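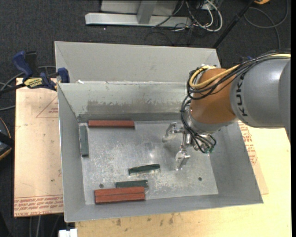 The Acceptance Period

The Tidesa sorting service was delivered to the Jaromcombe Institute in August, under terms that allowed the Institute 26 days to accept it or send it back. The terms ran to 16 pages. The Examiner of Purchases read them twice and initialed each one.

The service was offered by the firm of Sesterus. For a monthly fee, the firm undertook to supply the program by which the arm would pick up blocks from a metal bin and set them down again, and to improve that program every night from its own offices. The Institute was to provide the table, the bin, the blocks and an observer. The Examiner was appointed observer.

The blocks were reddish-brown and dark green. The Examiner recorded each attempt in a ledger, in ink, with a column for remarks. For several days the column held the words "No remark." On the ninth page it held the words "Waited before closing," and these had been underlined.

A representative of the firm was asked by letter whether the product was designed to wait. The reply stated that the current version contained no such feature, and that the Institute was welcome to request one at additional cost.

The Examiner did not make the request. The ledger shows that from then on the observer arrived at 7 in the morning, before the building was heated, and that the green blocks were more often left until last. It also shows 2 entries made after closing time, for which no overtime was claimed.

At attempt 267 the period ended. The Younis Fund, which was to pay for the service, required a recommendation on a single sheet, with a reason. The Examiner wrote "Accept." The space for the reason was large, and the Examiner sat over it until the lights in the corridor went off on their timer.

The sheet was received the next morning. In the space provided, in ink, was written: "Waited before closing."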